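About Drenano

Drenano is an independent evening school for adults. It was founded by Genivaldo Sales in a rented room above the Frota bakery, with 16 students and one course in bookkeeping. The school now enrolls 200 adults each term and teaches 31 courses at its two sites, Vundevier and Jeston.

Classes begin at 6:30 p.m. and are held in small groups. Most students work during the day - many are also raising families - and fees may be paid in 3 installments.
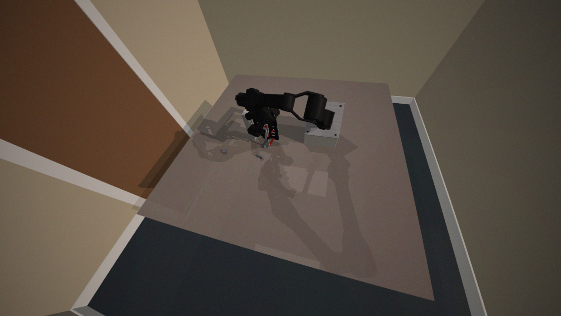
Admissions

New students are admitted every term. No earlier diploma is required. Applications for the spring term open in November at the Vundevier office.

Comments (2)

marta_k: Is the Jeston site open for placement tests too?

Del R.: Took bookkeeping there, good teachers. Parking is tight.

We use cookies to improve your visit. Accept | Settings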